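Street Stewards Wanted - Ballell Neighborhood

The Ballell Residents' Association is looking for people who live or work in the neighborhood to help plan changes to bus stops and crosswalks on Cabanatuan Avenue. The city has asked us for comments before it draws up the final layout.

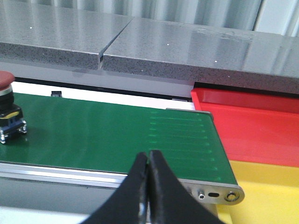 Photo: Brinari

You would walk an assigned stretch of the avenue twice a month, fill in a short form on crossings, lighting and curb ramps, and come to an evening meeting at the Lalex Center. Each walk takes two hours. We have 12 places, and at least two are held for people who use a wheelchair, walker or cane.

No experience is needed. You must be 18 or over and able to take part until the end of November. Forms are on paper or online - use whichever you like. 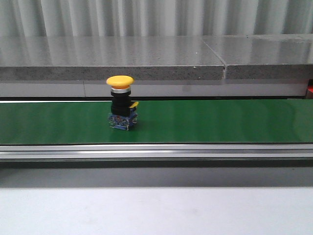

Stewards are not paid, but we cover bus fare and child care on meeting nights. Bring receipts to the meeting or mail them in afterward. Training is one evening, with a practice walk from the library to the post office and back.
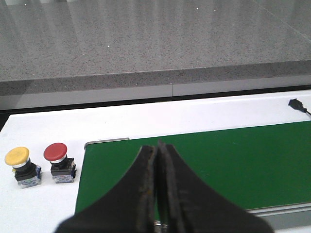 Gripper above the green belt.

To apply, send your name, your street and the times you are free to Aileen Dizon at the association office. Tell us if you need forms in large print or in another language.

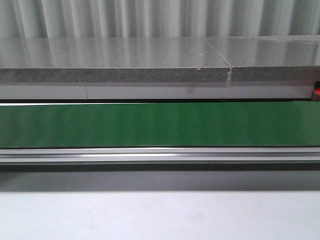 Gray slabs in front of the pleated backdrop.

Applications close 11th June. We will reply to everyone, and anyone we can't place will go on the waiting list unless they ask us not to.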